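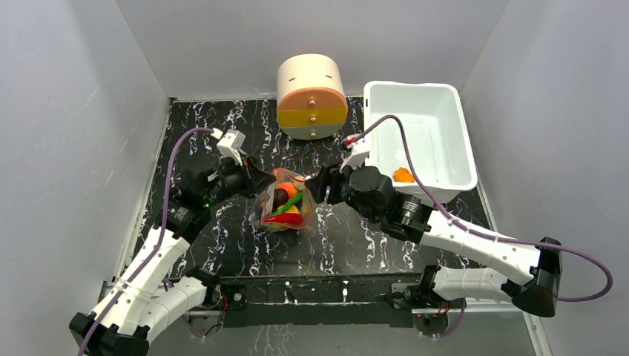
Naheed Satti asked whether you have the receipt from the first payment, and I think this is the important point. If you paid the deposit of 400 by card, the bank can help you. If it was cash, you need the paper.

Original question, by Wajid Siddiqui
I moved out of a rented room in Tivside in July. The landlord keeps my deposit and says the wall must be painted. I have photos from my first day. Can he do this? He does not answer my letters.

Answer from Heriberto Rengifo
Write to him one more time and ask for a list of costs. Give a final date, for example 14 days. Send it by registered mail and keep the slip.

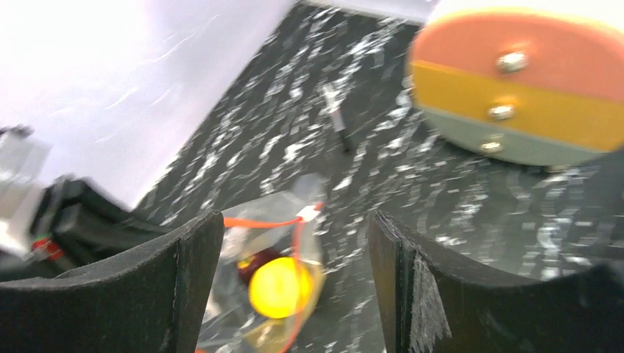 If the date passes, you can go to the small claims office in Ondbridge. The form is two pages. I waited nine weeks for my hearing, but I received all of my 900 back.

Answer from Maham Ansari
Same problem with me, also paint. Mine paid after the second letter. Check your contract, maybe it says something about normal wear.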